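Daylight Without the View: Sheers, Blinds and the Living Room Window

By Natanael Seixas

A window that takes up most of a living room wall does two jobs badly if left bare. It admits too much direct light in the afternoon, and it puts the people inside on display to whoever lives across the street. The usual answers are a sheer curtain, a horizontal blind, or both in the same room. They behave differently, and the choice is mostly a matter of what sits in front of the glass.

Sheers scatter light. A translucent white fabric hung from close to the ceiling spreads the brightness across its whole width and reduces the outdoors to pale shapes. The folds matter more than the cloth. Gilmar Toledo, who has fitted window coverings for the Belulden workshop for 39 years, orders fabric at up to three times the track width and rejects anything sold as flat panels.

"Flat sheer shows every seam," Toledo says. "With even folds the eye reads it as one surface."
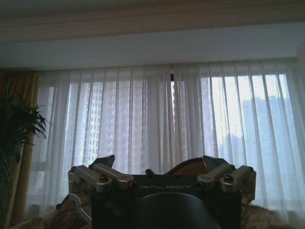 His measuring routine is short. Track width is taken at the ceiling, drop is taken at both ends and the middle, and the smallest of the three drops is used. The hem clears the floor by 2 centimeters. Fabric is washed once before it is cut, at a low temperature, and hung damp so that the folds set under their own weight.

Seating changes the calculation. Patterned upholstery in beige, brown or red tones fades on the side nearest the glass, and a sheer slows this without stopping it. Arlindo Conceição, an upholsterer in Moura, advises owners to swap chair positions every December and to keep any sofa back 300 millimeters off the curtain. The gap lets air move behind the seat and keeps the fabric from being trapped and creased. Wooden chair backs need the same clearance. Varnish softened by sun will mark a white curtain, and the mark seldom washes out.

Blinds work by angle. With the slats partly open, daylight comes through in bands and the facade opposite can still be made out between them. Tilting the inner edge down sends light toward the floor; tilting it up sends it toward the ceiling, where it does more good in a deep room. The common mistake is to set the slats once and leave them.

The bands are hard on anything clear or glossy. A plastic bottle, a glass tabletop or a framed print throws back a white streak that a sheer would have softened. Conceição reads by a window with blinds and keeps the slats tilted up until noon.

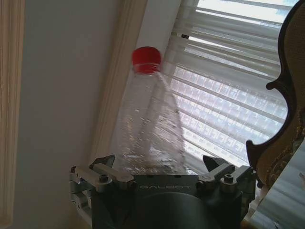
Cleaning is where the two part company. Sheers come down twice a year and go through the machine in a net bag. Blinds are dusted in place, slats closed one way and then the other, with a dry cotton glove. Water goes on last – a cloth wrung nearly dry, with a drop of dish soap. Cords and clips should be checked at the same time, as a worn cord usually frays first where it enters the top rail.

Cost depends on the track more than the covering. Ultwood lists a ceiling track rated for 3000 open-and-close cycles, and Toledo considers that adequate for a living room where the curtains stay drawn most of the day. For a room used from early morning he fits a heavier one.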